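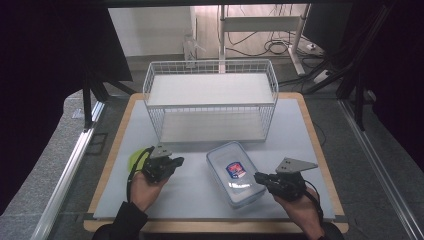
Page last updated in October

Shelves and Containers: Picture Gallery
Flastcombe Center for Household Studies

The Center keeps a study collection of ordinary household goods used for storing, stacking and sorting. The gallery presents items from the storage group, which is kept in the ground floor workroom and is used in teaching throughout the year. It is intended for students on the home organization course, for staff of partner institutions and for members of the public who are considering a visit.

Rack and food container on the worktable
White two-tier wire rack with a solid upper shelf panel, and a clear plastic food storage container with a rectangular lid. A small label in blue, red and white is fixed to the lid.

About the storage group
The storage group was assembled by Kyriaki Vrettos and Steinar Skov, who remain responsible for new additions. It covers racks, trays, lidded containers and drawer inserts of the kind found in most kitchens and pantries. Preference is given to goods in everyday use — pieces in their original packaging are accepted only when a comparable item cannot be obtained.

Racks of this type add a second level to a counter or cupboard shelf. The course materials ask students to consider the height between the levels, the ease of reaching items at the back, and the way in which a raised edge affects lifting a container out. Clear containers are discussed in the unit on pantry layout, together with the question of where a label should be placed so that it can be read on a crowded shelf.

The full collection holds around 3000 items. The printed handlist, prepared by Mounir Radwan, is arranged by room and then by type of object, and may be consulted at the front desk.

Visits and handling sessions
Group visits are limited to 25 persons. Handling sessions are held in smaller groups of up to eight, and begin at 2 p.m. Visitors are asked to leave bags and coats in the Lundholm Room and to return each item to the table from which it was taken. Food and drink are not permitted in the workroom.

Use of pictures
Pictures on this page may be reproduced for teaching without charge, provided that the Center is credited. Requests for other uses, including publication, should be addressed to Pei-shan Lo in the collections office.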